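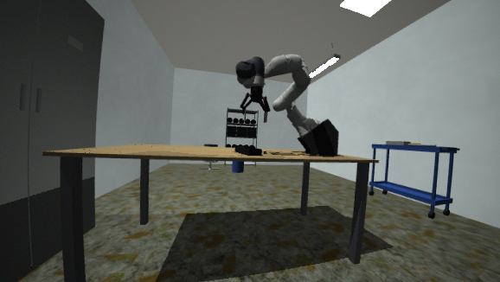 Airlines measure your carry-on from the outside, wheels and handles included, and the size printed on the store tag often leaves those bits off. So before any trip with a stingy airline I measure my own bag at home, and it takes me less time than finding my passport. You need a tape measure, a couple of hardback books and a flat surface. A long table like the one up there is great for this, especially with that darker front edge against the light top, which makes it easy to see when you've got the bag lined up. A hard floor works too. Carpet doesn't, the wheels sink in and you end up with a number that's too nice to you.

Step 1: Pack it first

Measure the bag full, the way you'll really carry it. My old Plutedex roller fits the Laizer limit just fine when it's empty, and then I put a sweater and a pair of boots in it and the front pocket sticks out like a pillow. Zip everything, expander too, and tuck in any loose straps.

Step 2: Height

Stand the bag up on its wheels with the handle pushed all the way down. Lay one book flat across the very top so it sticks out past the side, and measure from the table to the underside of the book. That catches the wheels and the little handle hump together (the hump is what got me in Grarbridge, at the gate, with a line of people behind me!).

Step 3: Width and depth

Stand a book up against each side, snug but not squashing anything, then slide the bag out and measure the gap between the books. Turn the bag and do the same thing front to back. Do the depth 3 times if the bag is soft, and write down the biggest number. I know, it's tempting to keep the smallest.

Step 4: Check the right page

Look up the limit for the airline that's flying the plane, which may be different from the one that sold you the ticket. I flew 2,290 miles last May on 2 airlines with one booking, and the second one, Wetimley, had a smaller limit than the first. Check the fare type while you're in there, because the cheapest one may only cover a bag under the seat.

What if it's too big?

Move the fat stuff out of the front pocket before you do anything drastic. Shoes go along the bottom by the wheels, and the jacket goes on you. If it's still over, pay for the bag online before you leave for the airport and save yourself the gate price. Please don't run out and spend $200 on a new suitcase until you've tried that!

I keep my numbers on a piece of masking tape inside the lid. Mine's from July 2021 and still sticking.

Leidy Ayala

Home Packing Airports Fees Contact
Search this site Type and hit enter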